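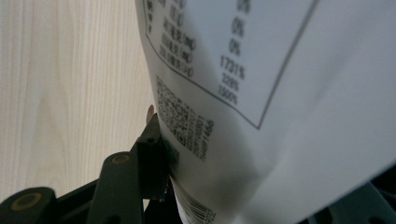 Figure 5-1. Plastic pouch held at its edge in the gripper jaw, printed side toward the camera.

5. Setting Up the Pouch Handling Chore

5.1 What the chore covers

The Stukeo controller treats pouch handling as one of its assisted chores. It can pick up a flexible pouch, turn it to find the code, and place it on a shelf or in a bin. It can't open a pouch, reseal one, or measure out what is inside. Plan for a person to do those steps.

Flexible film is harder to handle than cartons or jars. A pouch folds where it is pinched, and the fold moves the printing out of line with the reader. Glossy film also throws glare. In acceptance runs at the Strickland site, logged by Constanza Garrido in February, the chore finished without help on 71 percent of pouches. Most stops were failed code reads. Dropped pouches were uncommon.

5.2 Before you start

Clear the work surface of loose film, labels, and tape.
Check that the jaw opens and closes through its full travel.
Set the chore profile to POUCH-FLEX. The carton profile closes too hard for film.

5.3 Teaching the grip

1. Lay the pouch with its printed side facing up.
2. On the pendant, select Teach > Grip Point.
3. Guide the gripper by hand to an edge of the pouch. Keep the jaw tip clear of the QR code and the barcode where the layout allows.
4. Close the jaw until the film is held. Stop when a fold forms at the pinch.
5. Lift the pouch slowly and hold it for 5 seconds.
6. If the pouch slides, lower it and move the jaw farther in from the edge. Repeat step 5.
7. Press Save.

Note: A jaw tip or its shadow over one corner of a QR code may still allow a read. Don't save a grip point that depends on it.

CAUTION: Keep fingers away from the linkage joints while the jaw is powered. The joints close along with the jaw.

5.4 Teaching the read

1. Select Teach > Read Face.
2. Tilt the pouch until the code outline on the pendant turns solid.
3. Choose QR or Barcode as the primary code. The other is used as backup.
4. Press Save.

Note: The reader doesn't interpret nutrition tables, batch numbers, or expiry dates. Small type on curved film blurs at close range, and a misread digit looks the same to the controller as a correct one. If your stock is rotated by date, have a person enter it.

5.5 Faults

Fault 948, code not found: Flatten the film near the code and retry. If the fault repeats, teach a new grip point on another edge.

Fault 7, grip lost: Remove the pouch, wipe the jaw pads, and run 5.3 again from step 3.

For replacement jaw pads, contact Zarkier parts support.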